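Linarora moves its laundry recordings from the bench to the sofa

Sollesley workshop wants examples that look more like a home 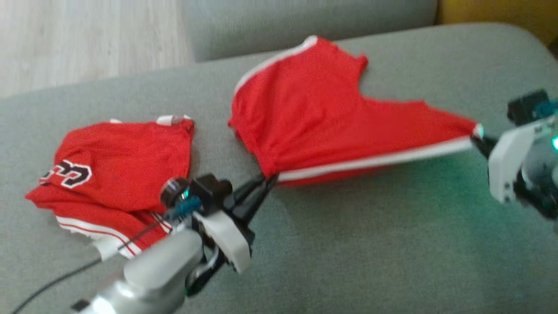
The robotics company Linarora has started a second round of recordings at its workshop in Sollesley, where two-armed machines are guided through the handling of clothes so that a learning system can later try the same work by itself. The first round was made on a flat bench with a hard white top. The new one is made on ordinary furniture, and the company says it will continue until December.

The change was decided in spring, after the system trained on the bench recordings was tested in a furnished flat in Derkgate. On a table it could fold a towel and a T-shirt in a way the team found acceptable. On a bed and on an armchair it did much worse. The arms came down too far into the soft surface, took hold of the cover together with the cloth, and in several attempts lifted both.

According to Linarora, the reason was easy to find when the recordings were looked at again. Every example had been made at the same height, on the same colour, with nothing under the cloth that could give way. The system had learned to close its fingers at one certain level, and a cushion does not offer one certain level.

How the examples are made

A recording begins when the operator presses a foot pedal and ends when the pedal is pressed again. Between these two moments the operator moves a pair of small leader arms, and the arms at the sofa follow. The positions of all joints are stored together with the pictures from the cameras. A short sentence is added afterwards which says what was done, such as "take the shorts by two corners and pull them flat".

Sports clothes have a large part in the new round. Jerseys and shorts of mesh fabric are light, they slide on themselves, and they keep a fold badly. A stripe along the side is useful to the operator, who can see from it whether the leg is twisted, and the team hopes that the system will come to use it in the same way. When a jersey and a pair of shorts are of the same red, the system must also find out where one piece ends and the other begins. In the bench round there was only one garment at a time, so this question never came up.

Shorts are taken at two corners and stretched between the arms before they are laid down again. This is harder than it sounds. If one arm pulls before the other has a firm hold, the fabric goes out of the fingers and the attempt must be started again. Operators who are new to the work often look only at the arm which is moving and forget the one which is holding. Linarora now gives them 14 days of practice before any of their recordings are kept, which is longer than in the first round.

Failed attempts are also kept

In the bench round, a recording in which the cloth was dropped was deleted. This rule has been given up. When an operator loses a corner and picks it up again, the whole recording is now stored and marked with the word "recovery". The company explains that a system which has only seen clean work does not know what to do after a mistake, and that the test in Derkgate showed this very clearly. After a lost grip the arms often continued the fold in the air with nothing between the fingers.

Recordings are still rejected for other reasons. If the operator stops to think for a long time, the arms stand still, and too many of these pauses teach the system to stand still too. Recordings in which a cable has pulled on the cloth are also taken out. The cables of the arms lie freely and can reach the surface where the work is done, and on a sofa this happens more often than it did on the bench, where they were led away over the back edge. The team has tried clips and a cloth sleeve. Neither has been adopted so far, as the sleeve made the wrist slow to turn.

Each recording is seen by 2 persons who did not make it. They watch it at double speed and choose between keep, reject and discuss. The recordings marked "discuss" are looked at together at four o'clock, and the meeting is said to be the most lively part of the day. A common subject is when a folded garment can be called finished. A rough rectangle is enough for a jersey at present. For shirts with a collar there is no agreement yet, and these have been left for later.

Daylight instead of lamps

The lighting has been changed as well. The bench stood under lamps which gave the same light from morning to evening, while the furniture is placed so that it receives daylight from the windows. The pictures become less even, and on dark afternoons some of them are not sharp where the arms move quickly. Linarora accepts this. People do not put lamps over their sofa before they fold the washing, the company writes in its notice, and the system should not expect it.

The furniture will be exchanged from time to time. Grey upholstery was chosen for the start because most clothes can be seen well against it. Patterned covers will follow, and then a bed with a blanket on it, which the operators do not look forward to. During trials in the summer the blanket moved with nearly every pull, and the recordings took much longer than planned.

Shared with Lagman

A part of the material will be given to Lagman, a smaller company which builds grippers and has its office in Derkgate. Lagman wants to know at which moments the fingers slip on thin fabric, and will use the "recovery" recordings to compare different finger pads. In return it supplies spare fingers to the workshop, where they wear down faster on upholstery than they did on the bench. The agreement runs for 2 years.

Clothes for the recordings are bought second-hand or brought in by people who live nearby. Linarora asks for children's sizes especially, and for anything with a hood. Things with a name or an address written inside are not accepted, since such a label could be read in the pictures. Clothes should be clean and need not be ironed. They can be left at the side entrance of the workshop on working days until five o'clock, and they are not given back.

The next test in the Derkgate flat is planned for the end of the round. It will use the same bed and the same armchair as before, and garments which have not been in any recording. The company intends to publish the result together with a small selection of the recordings, including some in which the fold did not succeed.

Operators are still being looked for, above all for the early shift. Experience with robots is not needed. Applicants are invited to the workshop for a trial in which they fold a towel through the leader arms, and a decision is usually given in the same week.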